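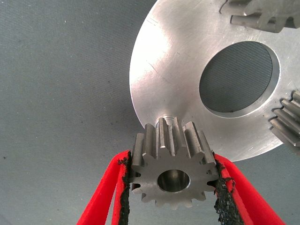 Rarkeck Exhibitor List

A cleaned list of exhibitors from the Rarkeck plastics and rubber machinery fair in Trenovdale, covering 6 editions of the show. It was put together from the printed catalogs and the organizer's hall plans. Each row is one exhibitor at one edition, so a company that came back every time appears 6 times.

Last updated: 2 September 2024
Maintainer: Nele Petersen

Contents

exhibitors.csv – the main table, 2,471 rows
halls.csv – hall numbers and names, with the years each name was in use
categories.csv – product category codes and their labels
changes.txt – corrections made after the first release

Columns in exhibitors.csv

edition: year of the fair, four digits
company: name as printed in the catalog
company_clean: name after spelling and legal form were made consistent
country: two-letter code for the address given in the catalog
hall: matches halls.csv
stand: stand number as text, because some have letters in them
category: main product category, matches categories.csv
shared: yes or no, for companies listed on someone else's stand

How the list was made

The three oldest catalogs exist only on paper. They were scanned, run through text recognition and then checked by hand against the hall plans. The newer three came as PDF files with a usable text layer. Where the catalog and the hall plan gave different stand numbers, the hall plan was used, and the catalog number is noted in changes.txt.

Company names took the most work. Kettler is printed four different ways across the catalogs and has been merged under one clean name. Fevum was left as two entries – the extruder maker and the sales office register separately and usually have their own stands.

Categories follow the scheme in the latest catalog. Older codes were mapped to it. Injection molding, extrusion and blow molding carried over without trouble. "Auxiliary equipment" used to include dryers, chillers and drive parts, and those rows were sorted again from the product text.

Known problems

Stand numbers are missing for 90 rows, nearly all of them shared stands.
Late sign-ups who missed the catalog deadline are not included.
Country means the address in the catalog, which may be a local agent and not the manufacturer.
Hall 3 was renumbered between editions. Join on both hall and edition when using halls.csv.

Format

UTF-8, comma separated, header in the first row. Empty fields are left blank. Excel may turn some stand numbers into dates, so import that column as text.

Use

Free to use and share with credit to the maintainer. Contact names and phone numbers were removed before release and will not be supplied on request.

Corrections

Send the edition, the company name and the catalog page. Fixes are collected and added in one batch each June.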